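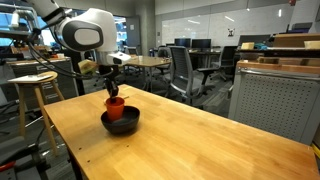 Becher in Schüsseln parken

Plastikbecher haben im Schrank zwei Talente: umfallen und sich vermehren. Wer sie in Schüsseln stellt, bremst wenigstens das erste.

Der Becher kommt aufrecht hinein, gern etwas seitlich, dann passt noch ein zweiter daneben. Kopfüber geht auch, nur steht er dann gern im eigenen Mief. Vorher gut abtrocknen, auch unten am Rand, wo man nie hinkommt.

Bitte keine zwei Becher ineinanderrammen. Sitzen sie doch fest: kaltes Wasser in den inneren, den äußeren in warmes stellen, 5 Minuten warten, drehen. Fluchen ist erlaubt, hilft aber wenig.

Matte schwarze Schüsseln zeigen übrigens jeden Kalkfleck. Ein Schuss Essig auf ein feuchtes Tuch, kurz wischen, nachspülen. Auf geölten Holztischen hat der Essig nichts verloren, die merken sich das jahrelang.

Tipene Donnelly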